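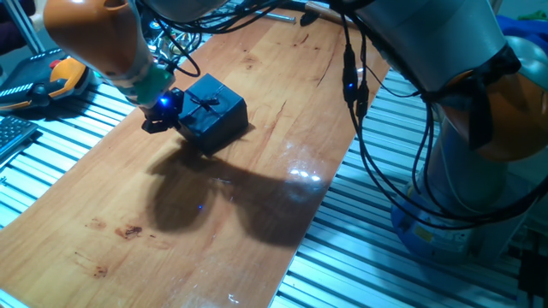 The gripper up against the gift box on the Sutton bench.

12/11/24
By Wayne Blackburn

I drove over to Sutton to see the arm build I first heard about back in June. The workshop is a shared one. Members pay $50 a month, bring their own projects and get a shelf, a key and a turn at the big bench. The robot build takes up the whole bench, so anyone else who wants to saw something has to use the floor or come back later.

The project is called Cundance. It started when one member bought a used arm and couldn't fit it through the door of his flat. A second arm came later. The aim is a small cell that can pick up a light box, turn it and set it down where it's told, all built from parts the members can afford or make. They've kept a logbook since the start and it was up to page 127 when I looked through it. A lot of it is wiring notes. There is also a full page on which drawer the hex keys belong in.

The bench top is ribbed aluminium, the slotted kind, and you can bolt to it nearly anywhere. On top of that they have a long wooden board as the working surface. I asked why they didn't work straight on the metal. The answer was that wood is kinder to the fingers of the gripper when somebody types in the wrong height, and a board costs a lot less to replace than a gripper does. The varnish has picked up scratches and a few stains. It also throws back a lot of light, and they're thinking of sanding it dull before they try any more camera work.

Most of my visit was spent on height. The group teaches positions by hand with the pendant, moving a little at a time and saving each point. It's slow going. One person drives and another gets down at board level to watch the gap under the fingers, calling out when to stop. I had a turn at driving and saved three points, two of which they kept.

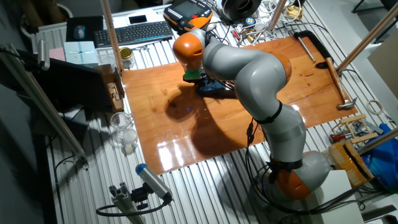

The points are stored by name in a program they call Skulden, which runs on an old desktop and does little more than send the saved positions out in order. It has no screens to speak of, only a list and a box to type in. The person who wrote it has since moved to Calgary and answers questions by email. Everyone I spoke to wants something better and none of them wants to write it.

Boxes are the test pieces because they're light, they're cheap and they dent when squeezed too hard, so you can check the grip setting afterward. They aim for 100 picks in a row without a dropped or crushed box. The best run in the logbook stopped at 50, when a cable caught. Since then they've rerouted the cables twice and argued about it more than that.

Money spent so far on brackets, clamps and connectors comes to $672, not counting the arms. The receipts are in an envelope at the back of the logbook. I thought that was fair for what they've got, though they did say the connectors were a mistake and they'd buy better ones next time.

We stopped for lunch at Đồng, two doors down, where the group does most of its planning. The soup is good and the tables are big enough to spread a drawing on - get there before noon if you want one.

Visitors are welcome if they email first. Wear closed shoes and park on the street, as the lane behind the shop is kept clear for deliveries. I plan to go back once the next cable route is in.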